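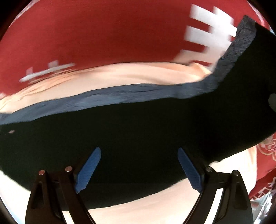
Do both hand grippers need the full check if we only swapped the fingers?
Run the full check on both. New fingers change where the pads meet, and everything after items 1 to 4 depends on that.

HAND GRIPPER COMPARISON – PRE-USE AND IN-USE CHECK
Units: Flulter (molded fingers, blue pads) and Tivent (the stiff one)
Checked by: Eoin Horgan. Comments by Diarmuid Hayes where marked DH.
Month: September

PART A. BEFORE PICKING ANYTHING UP

1. Fasteners at the finger pivots seated, none proud of the surface.
Flulter: OK. Tivent: OK after a quarter turn on one of them.
DH: Which one? "One of them" is how we lost a washer in the spring.
EH: Left finger, upper. The washer was yours.

2. Pads bonded along the full length, no lifted corners.
Flulter: OK. Crosshatch still sharp on both sides.
Tivent: Lifting at one tip. Re-glued with Collent, left overnight, OK in the morning.

3. Pads meet evenly when closed on a sheet of paper.
Flulter: OK. Tivent: Paper slides out of the bottom half. Marked as a fail, then shimmed, then marked as a pass with a sigh.

4. Trigger returns fully without help.
Flulter: OK. Tivent: Returns when it feels respected. See Part C.

5. Camera mount tight, lens clean, fingertips visible at full open and full close.
Both OK. Wipe the lens with the cloth and leave your sleeve out of it.

6. Recorder running and card not full.
OK. First take was number 700 and last was 713. Take 9 of the old series is still on the card and still shows the inside of a bag. Please can someone delete it.

PART B. SOFT GOODS

7. Thick padded piece: pinch from underneath, hold, release.
Flulter: Pads go in under the edge and stay put. Accepted.
Tivent: Holds, but the operator has to squeeze hard enough to make remarks. Accepted with comment.
DH: Comment deleted from the shared copy.

8. Fingers clear of skin and clothing when closing near a person.
Close slowly and say "closing" out loud. You will feel silly. Do it anyway.
Both units OK.

9. Garment pinch on the bed: take a single fold at the border and raise it to a peak. Bedding stays where it is.
Watch for the blanket coming along for the ride. A red blanket under a dark garment is easy to tell apart on video, so there's no excuse for logging a double pick as a clean one.
Flulter: Clean on most tries. Tivent: Picked up the sheet twice and was very pleased with itself.

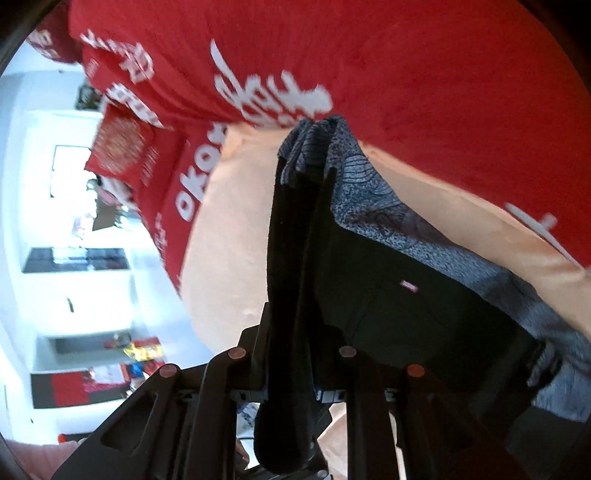

10. Release: garment drops free, no threads caught in the joints.
Flulter: OK. Tivent: Thread in the right joint. Pulled out with tweezers, joint rechecked, OK.

11. Small labels and seams not snagged by the fingertips.
OK on both. Look with your eyes. The video is too blurry for this one.

PART C. AFTER USE

12. Joints wiped, lint removed, pads checked for fuzz.
Padding fuzz packs into the crosshatch. A dry toothbrush works. Label the toothbrush.

13. Trigger checked again.
Flulter: OK. Tivent: Slow. Spring ordered from Mac Suibhne, who have promised it within 9 working days – a number I've heard from them before.

14. Hand fatigue, operator's own words.
Flulter: "Fine."
Tivent: "I can't open my lunch."

RESULT
Flulter cleared for the next set of clothing trials. Tivent cleared for demonstrations only, until the spring arrives and items 3, 4 and 13 are done over.
DH: Agreed, except that I'd move item 8 to the top of the sheet.
EH: Moving it in the next version. Numbering will change, so bin your printed copies.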